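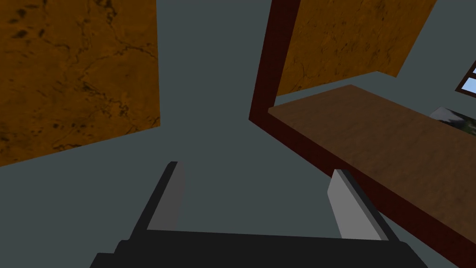
16/03/2020

Club notes, week 8. Haris moved our simulator to the new build over the weekend, and the wrist camera now loads with the gripper model by default. Resolution is still low. I ran 600 grasp attempts on the shelf task with the old controller and got 27 percent, mostly misses on approach. Gülizar thinks the finger pads need more friction – I suspect the wrist offset. Next run uses her values and leaves the offset alone. Config files are in the Plokholm folder.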